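Got in at 7 and the left gripper on rig 3 was sticking again. Same as before: it closes fine, then hangs on the way back open. Took the two screws out of the jaw block and there was gray lint packed along the slide. Curtain lint, I think. We've been on the curtain task at Kellirdale most of March and all the grippers are picking it up.

Cleaned the slide with a dry brush, then a cloth with a little alcohol. No oil this time. I oiled rig 2 when we first moved over from Clescombe and it only made a paste. Put the block back, opened and closed it 60 times by hand, no hang. Wrote it on the tape on the case.

Next the marker cubes. One face on the right cube was lifting at a corner, so I peeled it and stuck on a new one from the Akyol sheet. The old sheet is glossy and the tracker loses it near the windows. The Akyol one is matte and holds better. I have 37 faces left and should order before they run down. After changing a face you have to run the cube check, which I forgot last week and lost a morning of recordings over. Ran it this time. It failed once with my thumb over a corner, passed the second time.

Harness: left strap had slipped down a notch. Reset both sides to match and put a mark on the webbing with a paint pen so I can tell at a glance next time.

The Skalex battery showed 87 percent after a night on the charger. It used to show full. Will keep an eye on it and swap it with the spare if it's lower tomorrow.

First run after the break, by the curtain, with both grippers out. The rest of the group had the other side of the floor.
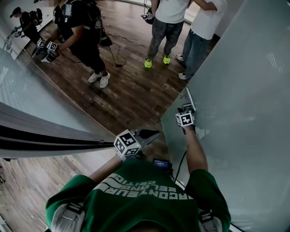 Page last changed: March, 4:52 pm

Left gripper goes right to the edge of the curtain, right one up against the big pale panel. That's a long reach for the right arm and the cable is what I worry about. It trails down past the arm toward the chest, and if it's too short it tugs at the connector every time you reach up. I gave it another hand's width of slack before lunch and taped it at the strap. Too much slack and it gets caught in the curtain, so I'll see how this length does over a few days.

Green light on the left gripper and the chest screen lit. I like to look at both before I say go.

The counter on the left jaw is past 1000 cycles since the last pad change. The pads look all right, a bit shiny at the tips. Changing them tomorrow anyway, both sides, then the cube check again.

Still to do: order marker faces, find the short hex key, brush out the slides on the other rigs before they start sticking too.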